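From: Adaeze Tijani
To: Plorelville shared laundry list
Subject: Re: [laundry] Washer and dryer for the ground floor room
Date: June 2026

Dear all,

Thank you for the many answers to my first message. I reply below to the questions which were sent to the whole list, and I put the pictures at the end of this mail.

On the previous message, it was written:

> Adaeze, thanks for going to look. Before we agree to anything I would
> like to know three things. Is the washer one of the kind with a slot,
> or must we all carry a telephone to pay? Is the door of the dryer going
> to block the passage to the bicycle room? And can we please have some
> shelves this time? Since December my powder has stood on the floor and
> the box has become soft at the bottom.
>
> I also don't understand why Delacroix was 2000 more than the other
> offer for what seems to be the same thing.

First, the washer. It is a front loader in stainless steel. There is a dark opening on the control panel which looks to me like a place for a coin or a card, but I did not try it and I would not like to promise which of the two it is. I have written to Zitano to ask, and also whether it can be changed for our old cards from Drudow. The buttons are in one narrow column beside a small screen. The words next to them are small, and for our older neighbours I would propose that we print a sheet in large letters and hang it at the height of the eyes.

Second, the dryer. It is dark grey, with a big round opening. Its door swings out to the right when you stand in front of it. In our room the wall is on the right side, so the passage stays free, but we must leave enough space between the machine and the wall. I have asked whether the hinge can be moved to the other side and I wait for the reply. The sticker on the front is in Chinese. I can read only the number on it, so if somebody on this list reads Chinese, I would be grateful for help.

Third, the shelves. I agree completely about the powder. A white open shelf like the one which stands next to the washer would be good for us, because one can wipe it quickly when something is spilled. Our corner is narrow, therefore please somebody measure it again. My own measurement was made with a school ruler and I don't trust it so much.

About the price: the offer of Delacroix includes service for 5 years and the removal of the old machines. The other offer includes neither. I will send both papers to anyone who writes to me privately, as the list does not accept large attachments.

Of the 32 households, 11 have not told me yet if they want to use the laundry room at all. Please do it soon, also if the answer is no. It changes the share for each of us.

One small thing more. Whoever has left a blue bag with curtains in the drying cellar, it is now on the hook behind the door.

With kind regards,
Adaeze Tijani
Plorelville, second staircase

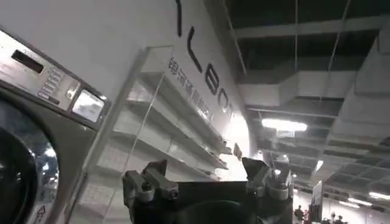
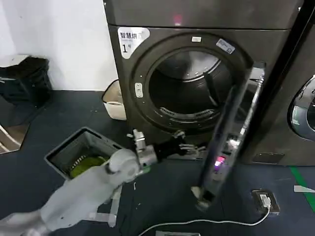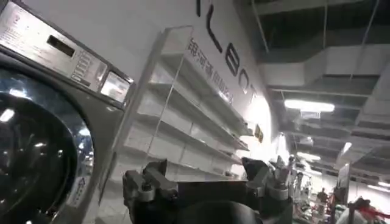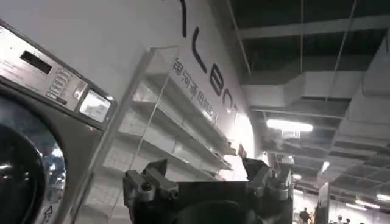 The dryer is in the second picture, the washer in the other three.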